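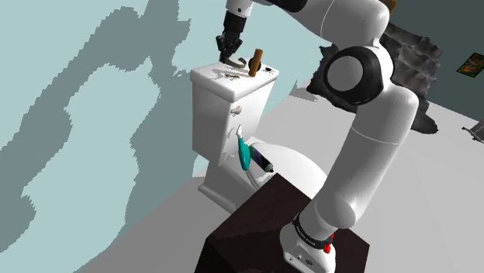 Questions I get about the bathroom set

I'm Houda Badawi, and I look after the simulated demonstrations for Ninine, our household tidying project. People write to me with the same things over and over, so I'm putting my answers in one spot. If yours isn't covered, write to me anyway!

What are you collecting, exactly?

Short recordings of a simulated arm being driven by a person. Each one has the arm's joint positions, the gripper opening, the rendered views and a one-line instruction. The learning system gets all of it and tries to work out what to do next from what the person did. The bathroom set has 2,000 recordings right now, and 1,000 of those are tank lid clearing.

Why a toilet, of all things?

I get this one the most. A tank lid is a great little work surface for our purposes: it's narrow, it's up against a wall, and in real homes it collects stuff. The arm has to come up and over and reach down from above, with the wall right behind the fingers. We had plenty of tabletop examples already and the policy had gotten a bit spoiled by them.

Who drives the arm?

Mostly me, Bhupendra Kaushik and Ute Kleinschmidt. We use a hand controller, and you can feel the difference between us in the data (Bhupendra swoops, I creep along like I'm defusing something). We keep both styles. If everybody moved the same way, the system would only learn that one way.

Why are the rooms so messy?

The objects get dropped in at random before each recording, and they land where they land. You'll get a wooden cylinder standing up on the tank lid, a dark can lying across the toilet lid, a big crumpled gray thing on the floor in the background. The target might be any of the small items, and the rest is clutter the policy has to learn to leave alone.

The shadows on the wall look blocky. Is that a bug?

Nope, that's our shadow setting. Smooth shadows slow the renderer down a lot when you're driving live, and lag makes for terrible demonstrations. We can replay the saved motions later with nicer lighting, and we do that for part of the set. I leave some blocky ones in too.

Do you throw out failed tries?

We label them. A drop followed by a good recovery is gold, so please don't delete those if you're helping out! What I do throw out is anything where the physics went silly, like an object sinking into the lid or shooting off across the room.

How long is one recording?

The cap is 24 seconds. If you haven't gotten there by then, stop, mark it as timed out and start fresh. Long, dithery recordings teach the system to dither. Ask me how I know.

Can I add my own objects?

Yes, please. Send the mesh with a sensible mass and friction, and a plain name. "Bottle, small" is fine. Begoña Goicoechea checks new ones by dropping each of them six times and seeing whether it settles.

Does any of this carry over to a real arm?

Some. Reaching carries over pretty well for us, while grasping thin or curved things is still shaky. I'd love to have a better answer for you by January.

How do I get access?

Ask Saturnino Casado for a login, then do the practice room before you touch the bathroom set. Practice recordings go in their own folder and stay out of training, so go ahead and knock things over.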